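Hultar sets equipment plan for home-task robot training

Hultar plans to buy 30 hand-held grippers this spring, the first large order under its home-task program. The company wants recordings of ordinary kitchen work done by people holding the tools, and will use them to train the two-armed robot it is building with Plevar.

Purchasing lead Andor Kelemen said the order comes before any spending on robot arms. "We can put grippers in a lot of kitchens for the cost of one arm," he said. "The arms are in next year's budget — the recordings can't wait that long."

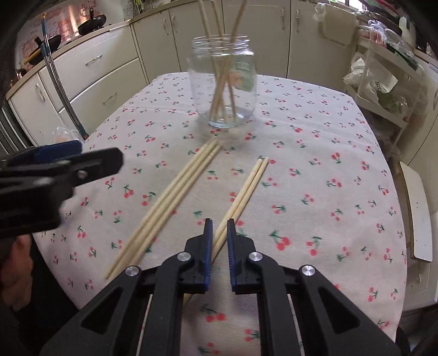 Two grippers at a kitchen table, with chopsticks on the cloth and in a glass jar.

Bids came in from two suppliers, Ketilsson and Altico. Ketilsson quoted a lower unit price, but its replacement finger pads are sold only in packs of 100. Altico includes 5 spare sets with each tool and will repair damaged linkages for 84 dollars apiece. Kelemen expects to choose in March, after both firms answer questions about delivery.

Thin objects such as chopsticks are on the task list and weigh heavily in the decision. The budget also has a line for storage drives and chargers, and a smaller one for jars, cups and other household goods.

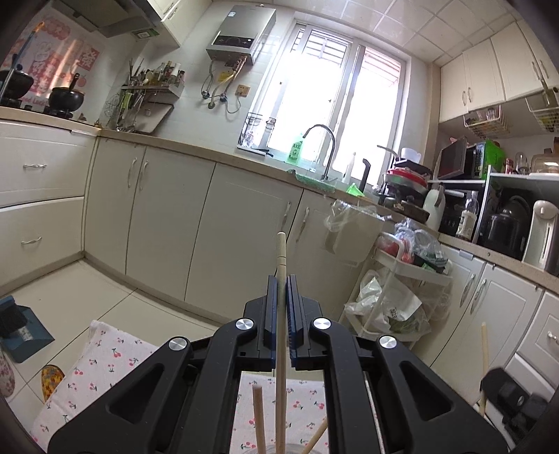
Will the first order cover every kitchen in the program?
The first 30 tools are for the spring sites only. A second order would be placed in the fall if the budget is approved.

Plevar will pay for its own share of the tools and keep them at its test site.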